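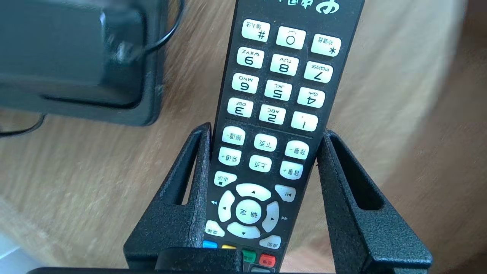
March 19, 2019

OK, soccer balls again. I've put this off since the league's last batch came back, and the shelf over the drill press is now so full that one rolled off and took my coffee with it, so today was the day.

Where we left things: the Evex match balls lose air faster than the Talo ones. Everybody who referees on the weekends has been telling us this since November and I kept saying it was the cold, or the pumps, or people jabbing dry needles into the valves (please stop doing that!). I still think the dry needles are part of it. But I wanted to know whether the ball itself is losing air when it's just sitting there doing nothing, with no kids and no weather and no goalposts involved.

So the setup. Two balls from each maker, all from the same bag that the under-fourteens hand around, pumped up to match pressure with the Lappalainen gauge, valves wetted with a drop of Famell first. Then they sit on the foam rings on the bottom shelf for seven days. Same gauge at the end, same needle, and I check the gauge against the shop one before and after so I don't spend another evening chasing a gauge that's been dropped. (It's been dropped. There's a flat spot on the bezel. It still agrees with the shop gauge, but if it was you, just tell me next time.)

That test finished this morning. Results are on the clipboard with the raw readings, I'm not copying them all out again, but the short story is that one Evex was way down, soft enough to press in with a thumb, and the other Evex was as good as the Talos. I did not expect that! I was all set to write "Evex bladder leaks" and go home early.

I did the sink test on the soft one. Held it under with the flat of my hand and turned it really slowly, and there's a thin string of bubbles coming out right at the valve, along one side of the stem. Nothing anywhere on the seams. I went over the seams again after lunch in case I'd been impatient and still nothing. So it's the valve on that ball, and the panels and the bladder look fine as far as a sink can tell me.

Swapped the valve core for one out of the spares tin. The Evex ones pull out easier than the Talo ones, by the way. Wet the little puller, go in straight, and it pops out without a fight. The Talo valves grip like crazy and I've torn one doing exactly what I just described, so slow down with those. The old core has a scratch down the side that you can feel with a fingernail. Could be a dry needle, could be it was like that out of the box. I put it in a bag taped to the back page so you can all have a feel and argue about it.

The repaired ball is back on the foam ring and the seven days start over. I wrote REPAIRED on a strip of masking tape and stuck it on the ring, not on the ball. Tape on the ball leaves gunk and then somebody uses solvent on it and the print comes off, and we've had that conversation.

Second thing, the kick counter.

The old ball from the pendulum rig passed 3000 hits this afternoon. I'd like to make a bigger deal of this than it deserves, because I've been listening to that thing thump through the wall since I moved benches. I stopped it there, wiped the ball down and had a proper look.

- Shape: still round enough that I can't see it wobble when I spin it on the cup. I want to do this right with the dial indicator, but the stand is bolted to the hockey stick jig and I didn't feel like undoing somebody's alignment.
- Seams: lifting a little next to the strike patch, on the side nearest the valve. You can catch a nail in it. No thread showing.
- Cover: the shine is gone where the boot form hits, and it's gone a bit furry. Elsewhere it looks almost new.
- Air: I topped it up before the run and not during, and it still felt firm when I took it off. Did not gauge it before I let some out to check the needle seat, which was dumb. Sorry. That reading is lost.

The boot form needs looking at too. The leather on the toe has slid around so the stitching is now where the ball hits, and I think that's what's chewing up the cover. A real boot wouldn't hit the same spot with the same stitch every single time. I'd be careful about telling anyone the cover wears badly until we've re-covered the form and run a fresh ball. I have some plain leather under the bench that's about the right thickness and I'll glue a new toe on when the clamps are free.

Also the rig is walking again. Not far, but the chalk line on the floor and the foot of the frame have parted company. I shoved it back and put the rubber mats under the rear feet. If it's moved when you come in, please don't just push it back, draw a new line first so I can see which way it's heading.

Drop test: did a few with the repaired Evex against one of the Talos, just by eye against the board on the wall. The Talo comes up a touch higher every time. I'm not reading much into it. I was dropping by hand, my arm was getting tired, and I know perfectly well I was rooting for one of them by the end. Needs the release clip. The release clip needs a new spring. The spring is on the order sheet, where it has been for a while...

A thought while I was eating: the coaches all pump until it "feels right" and then blame the ball. I stood at the back of the equipment cage last month and watched the balls going out, and every one had a different feel to it, and not one of them had been near a gauge. We could lend them the spare Lappalainen. Or bolt one to the cage by a chain, which is probably how it survives. I'd rather do that than write another page about bladders, and I bet it'd fix half the grumbling about heavy balls on the far field (the other half is the far field, it's a swamp by the corner flag and always has been).

Stuff I need to do next, in no special order:

1. New toe on the boot form, let the glue sit overnight.
2. Gauge the REPAIRED ball when its week is up. Don't squeeze it in the meantime! I know you want to.
3. Pull the core out of the good Evex and compare it with the scratched one under the magnifier.
4. Chase the spring.
5. More Famell, the bottle is nearly done and somebody has been using it on the bike pump.
6. Ask the referees if they can mark the soft balls with chalk on the day, and note whether it was pumped that morning.

If the new core holds, I'll order a bag of them and do the whole Evex lot before the spring fixtures get going. If it doesn't, then I was wrong about the sink and I'll cut the ball open, which I've secretly wanted to do from the start.

Left the bench light on over the foam rings so I don't trip on the way in. Rig is off at the wall. The torn Talo valve is in the same bag as the scratched core, don't mix them up, the torn one is my fault and has nothing to do with any of this.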